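How to Wet Felt a Thick Wool Mat (and Have a Great Time Doing It)

I made my first felt mat on a kitchen floor with a bar of olive oil soap and a bamboo blind, and I've been hooked ever since. There is something so satisfying about taking a heap of fluff and ending up with a solid sheet of fabric that you can cut with scissors and it won't fray. No loom, no needles, no sewing machine! If you can rub your hands together and roll dough, you can do this.

These directions make a mat big enough for a small side table or a generous desk pad. Set aside an afternoon, put on clothes you don't mind getting soapy, and find some good music.

What you need

600 grams of carded wool batting (a medium-coarse breed is best for mats, and merino gets expensive fast at this weight)
A bamboo blind or a big piece of bubble wrap, longer than your layout by a hand's width on each side
A piece of nylon netting or an old sheer curtain
Olive oil soap, grated
A watering can or a plastic bottle with holes poked in the lid
A pool noodle or a length of pipe for rolling
Towels, more than you think
Vinegar for the final rinse

I get my batting from Plukar, mostly for the colors, and they have a deep blue-green I keep going back to. Any batting that pulls apart easily and hasn't been treated to be machine washable will work. Do check the label on that last point. Superwash wool simply won't felt, no matter how long you stand there rubbing it, and I have a sad bag of it in my closet to prove it.

Make a sample first

I know, I know. But please do it! Lay out a square 13 inches on each side, using the same thickness you plan for the mat, and felt it all the way to the end. Measure it when it's dry. My samples usually come out at two thirds of their starting size, but yours may be different, and wool from another batch may be different again. Divide the starting width by the finished width and you have your number. Multiply the mat size you want by that number and that's how big to lay it out.

Keep the sample. Write the weight and the number on a scrap of paper and pin it on. Mine live in a shoebox and I go digging through it before every project.

Laying out the wool

Spread the blind on the table and put the netting within reach. Pull thin sheets off the batting and lay them down with the fibers all running left to right, each one overlapping the last like shingles. When the whole area is covered, lay the next layer with the fibers running up and down. Keep switching until the wool is used up.

Go slowly here. Every thin spot you leave now will still be there at the end, only worse. I press down with flat palms after each layer and feel for dips, and I find far more with my hands than I ever do with my eyes. For rounded corners, fold the loose fibers under in a curve while the wool is still dry. You can trim corners later, but a folded edge has a soft, plump look that I love.

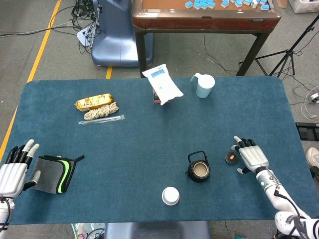 Wetting it down

Dissolve a handful of grated soap in hot water and let it cool until you can comfortably keep your hands in it. Cover the wool with the netting and sprinkle from the middle out. Press straight down to push the air out. Don't rub yet! The wool should go flat and look dark all over, and any pale, puffy patches need more water. If there's a puddle around the edge, you've gone too far, so mop it up with a towel.

Once it's flat, soap your hands and start rubbing in small circles, as lightly as if you were petting a kitten. After ten minutes or so you can lean in a bit. Peel the netting back now and then, because the fibers love to grow up through it. When you can pinch the surface and nothing lifts away, you're ready to roll.

Rolling

Wrap the whole thing around the noodle, blind and all, and tie it at both ends. Roll it back and forth under your forearms 200 times, then open it up, turn the mat a quarter turn, and go again. It shrinks in the direction you roll, so all four sides need the same attention. Flip it over and do the full set on the other face.

My friend Babar Butt rolls his with his feet, sitting on the couch with a movie on, and his mats are every bit as firm as mine. I've switched to feet for anything large and my shoulders are very grateful.

Fulling

This is my favorite part! Take the mat off the blind, bunch it up, and drop it into the sink from shoulder height. Do it again and again. Dip it in hot water when it cools, and keep pulling it back into shape between rounds. You'll feel it tighten up and go pebbly under your fingers. Check it against your target size every few minutes, because the last inch goes quickly.

Stop when the mat is 2 percent bigger than you want. Drying takes care of the rest.

Rinsing and drying

Rinse in cool water until it runs clear, then soak for a few minutes in a basin with a splash of vinegar. Roll it in towels and stand on the roll to squeeze the water out. Lay it flat on a rack, tug the sides straight, and leave it alone. In July mine are dry by the next evening. In winter, give it 2 or three days and turn it over at least once.

If the surface is still wavy, steam it through a damp cloth with a hot iron and put some heavy books on top while it cools.

A few common troubles

Ridges or creases: they form when the roll shifts inside the blind. Open it more often, and rub any crease flat with soapy fingers before it sets.

Layers that split at the edge: not enough water got to the middle. Soap the gap, press it closed, and rub the edge between your palms before you go back to rolling.

Fuzz after a few weeks of use: shave it with a disposable razor. It comes up like new.

Send me a note if you try one, especially if you use a local wool. I've got a bag of gray fleece waiting to be carded for the next mat, and I'd love to hear how thick you laid yours.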